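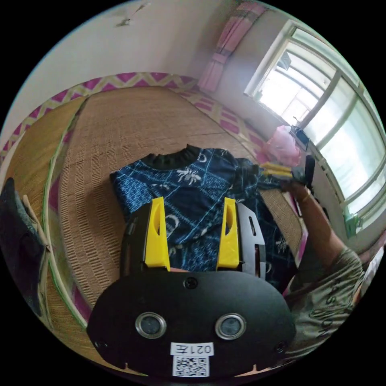 Figure 2. T-shirt with palm-tree and leaf print, laid out on a straw mat.

4.2 Early customers and the choice of first product

Most founders in the study sold their first goods to people they already knew. Of the 86 small firms that returned the May survey, the majority named a relative, a former coworker or a neighbor as their first paying customer. Few had a written plan at that point, and those who did had usually changed it before the first sale.

We held longer interviews with the owners of six firms, two of them in Verdale and the rest in Zerthorpe. Shireen Hendricks began by selling printed clothing from her home and kept her day job for eight months. She set prices by looking at what nearby shops charged and taking a little off. She later described this as a mistake, as it left no room for returns or unsold sizes. Emiliano Varela started with a wide range of household goods and dropped most of it within the first year.

Owners who cut their range early reported fewer problems with cash. They also spent less time on stock and more on finding repeat buyers. This agrees with the earlier survey by Mabaso and Darko, although their sample was limited to firms with a storefront.

Borrowing played a smaller part than we expected. Two of the owners interviewed took a bank loan in the first year, and both used it for equipment. The others relied on savings or on credit from suppliers. The terms of supplier credit varied widely and are treated in Section 4.3.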